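Birik simulation package: does the head camera view match the real torso?

Posted in Simulation and Planning
12 September 2020

Narayanan Menon
We are evaluating the Birik two-arm package from Prirkovico before we commit to hardware. The trial license includes the simulator, the arm models and 6 furnished rooms. Our task is putting small items away in cubby furniture, mostly against walls and in corners.

In open space the planner is fine. In a corner it rejects most approaches to the lower compartments with a self-collision error between forearm and torso shell. I ran 308 attempts with the default settings and the lower rows failed far more than the upper ones. Is the collision shape for the shell too large, or is the base parked badly? I would also like to know if the camera view is worth training on, given how much of it the body takes up.

Chandrasekhar Raju
Both, in my experience. The default collision shape is a convex hull, so it fills in the slope on top of the shell and you lose clearance exactly where the forearm has to pass. Switch the torso to the decomposed mesh in the robot settings. Planning gets slower. Raise the sample limit from 2000 to 4000 or you will trade collision errors for timeouts.

Then look at the base pose. The default puts the robot square to the furniture. In a corner, back it off a little and plan one arm at a time, with the idle arm held clear of the cabinet - otherwise the second arm becomes an obstacle for the first.

On the camera question, leave the body in. The real one sees its own shell too, and masking it out made our results worse on hardware.
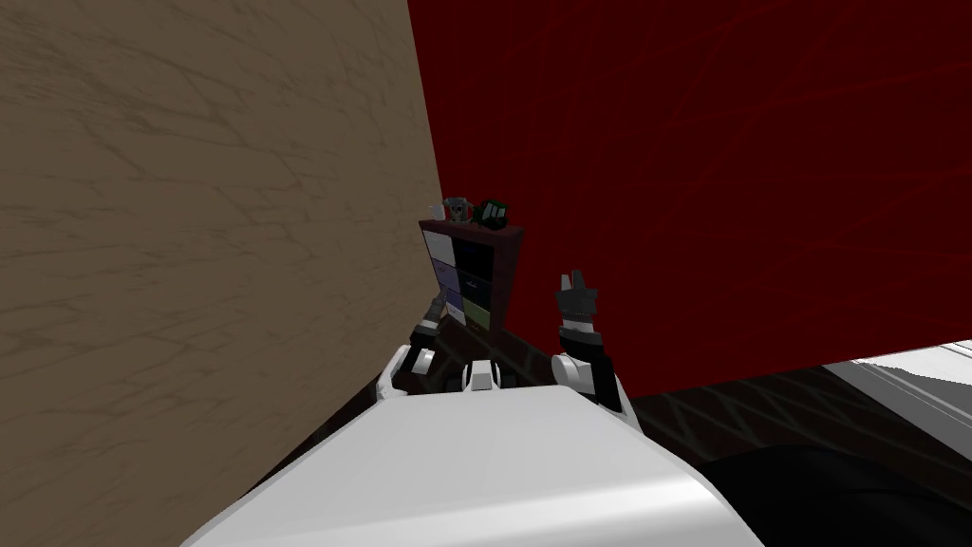 Category: Corner and cabinet tasks

View from one of my corner runs, left gripper at the front of the cubby unit and the right one up beside it. Note how little of the lower part of the cabinet is visible past the gripper and the shell. If your policy needs to see the bottom bins, add a wrist camera in the config. Objects on top of the unit are easy by comparison.

Chettiar
No idea about the mesh but we had timeouts too. Reinstalling fixed it. Support took almost a month to answer, so don't wait for them. Also check that your gripper model is the one you plan to buy - ours loaded with the wrong finger length.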